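# Renting a stall at the Ellov makers' market: your questions

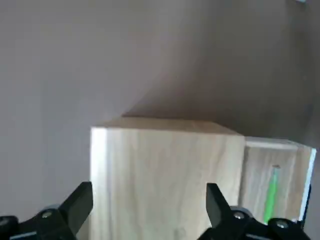

**Felicja Urbańczyk**
Stallholder coordinator, Ellov Makers' Market

**How much is a stall?**
It's $110 for the weekend, table and two chairs included. I know, it went up a bit! We also moved to the Bednarek hall, which has heat and real bathrooms, so I think you'll forgive me.

**When do you take applications?**
All through August. I read every single one myself (with a lot of tea), so please be patient with me.

**How many stalls are there?**
We have room for 151 this year. Jewelry and candles fill up first – if that's you, apply early.

**Can I share with a friend?**
Sure! Just put both names on one form. Three to a table gets pretty cramped, so I cap it at two.

**Can I sell things I didn't make?**
Nope, sorry. Supplies and kits are okay if you put them together yourself.

**What time can I set up?**
Doors open at 7 a.m. and I'd love everyone ready by 9:30. Unload at the side entrance and then move your car, please, please, please.

**Is there power?**
Along the back wall only. Tick the box on the form and bring your own extension cord – I lent out 5 last year and got one back.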